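Dedelen Work Table, dark gray top
Sold by Majumder
$114
In stock, ships in May

I've been selling tables for a good long while and this is the one I keep pointing people to. It's a big, plain, dark gray work table, and that's pretty much the whole pitch! You get a wide flat top with straight edges and plenty of room for a pile of papers, a drink, a couple of gadgets and whatever else lands on it by the end of the day.

The top is 80 inches long. I like the dark gray better than the white version we used to carry from Wallix (it showed every pen mark and every coffee ring, and I got tired of scrubbing it before customers came in). A dull finish is easier on my eyes under bright ceiling lights too, and I'm picky about glare. 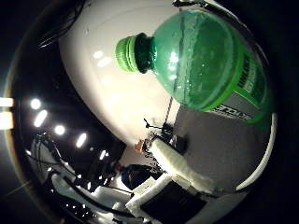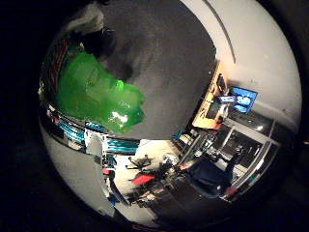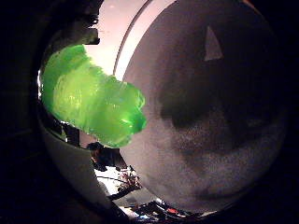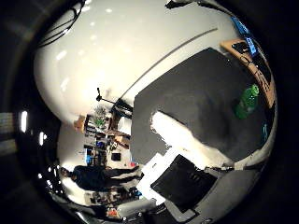
Last picture: the dark gray tabletop, with a green plastic bottle lying on it.

It comes in 3 boxes, so make sure you have them all before you start. The legs go on with the hex key in the hardware bag, and I'd get a second person to help you flip it – the top is heavy and the corners are the part that gets dinged. Leave the screws a little loose until all the legs are on, then go back and tighten everything.

People ask me if it will line up with the Galtorar side desk. It will, if you get the newer legs with the adjustable feet. The old ones sit a touch low and you'll feel the step when you slide something across (I have one of each in my own back room and it bugs me every single time).

For cleaning I use a damp cloth and a drop of dish soap. Skip the scouring pads, please!

What you get: top, legs, hardware bag, hex key, 6 felt pads
Color: dark gray only
Returns: 80 days, in the original boxes

Price checked 4/23/25. Shipping is figured at checkout.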